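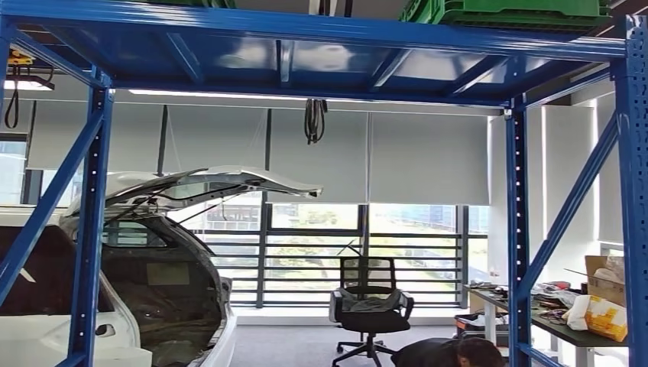

Progress report to the Flornley Fund
Hesar Valley cross-line relief, second period (April to October)

Summary

We are very glad to be writing this one. When we sent you the first report the crossing at Ronik had been shut for most of the winter, we had reached hardly anyone on the eastern side, and we were asking you to be patient with us. You were, and the crossing reopened in April, and since then the work has moved faster than any of us had dared put in the plan!

The target for the grant was 2000 households with a full winter kit and a health check. By the end of October we had reached 2597. Most of the extra households come from the upper villages, which weren't on our original list at all and which asked to be included once the first trucks got through.

Access and permissions

Trucks now cross at Ronik under an arrangement agreed by the local authorities on both sides. Each convoy needs a manifest approved by both, and the drivers change at the line, so every load is transferred to a second set of vehicles. It's slow. A convoy that leaves at 5 a.m. is usually unloading in Hesar town by mid-afternoon, and on a bad day it sleeps at the crossing.

We lost most of June to a dispute over fuel. Neither side would let the other's tankers through, and for a while our only option was to carry what we could on the supply trucks. The dispute was settled early in July and we made up the lost convoys by the end of August, which was a huge effort by the drivers on both sides, who still don't share a working phone network and leave messages for each other at the customs shed.

Patients going the other way, for surgery or dialysis, still need individual permits. Urgent cases have been getting an answer within a day. Everyone else waits, and some wait far too long. We have raised this at every monthly meeting and will keep doing so.
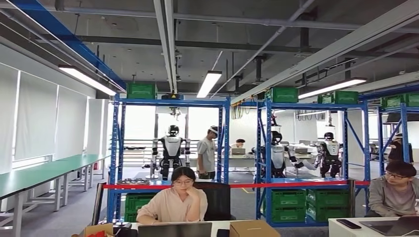 Laptops and cardboard boxes at the desks, with the storage racks behind.

Health

The two clinics at Nilsuwan are open and busy. The larger one has a midwife on duty through the night, something the district hasn't had since the fighting began, and mothers are coming down from villages that used to manage entirely alone. We can't say enough about what the nursing team has done with a generator, a borrowed ultrasound and a roof that was only finished in August.

Measles vaccination went ahead on both sides of the line in the same week. This was the piece we were most nervous about. The two health departments hadn't spoken directly in years, and agreeing on the dates took longer than the vaccinating did, but they did agree, and they have since asked us to host a second round in spring.

Water

All 2000 household filters in the budget have been handed out. Replacement cartridges are a problem: the supplier changed the fitting between orders, so the later cartridges only work in the later filters. We have swapped a good number by hand and the supplier has agreed to send adapters at its own cost. The pump at Hesar school is running again. The one at the market isn't, and needs a part we have not been able to get cleared.

What people told us

Follow-up visits were made to a sample of households on each side, using the same questions in both languages. The blankets and stoves were liked. The cooking oil was not, and several families said so with real feeling (it's a different kind from what people here cook with, and we'll change it). Quite a few asked whether the school transport could start again, and we'd love to talk to you about that.

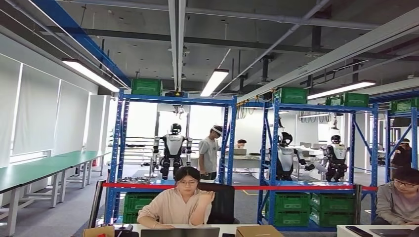
Desks with blue shelving behind them.

Spending

We are within budget overall. Transport is over, from the double loading at Ronik and the price of fuel in summer. Clinic building costs came in under, and with your agreement in September we moved the difference across. The full accounts are in Annex B.

Next period

Winter kits for the upper villages need to be over the pass before the snow, so that comes first. After that, the spring vaccination round, the cartridge adapters, and a proper cold store for Nilsuwan, for which we now have a site and a quote. We'd also like to add a second permit officer at the crossing to help patients with their paperwork, and a short proposal is attached as Annex C.

Annex A: distribution by village
Annex B: accounts to the end of October
Annex C: proposal for patient permit support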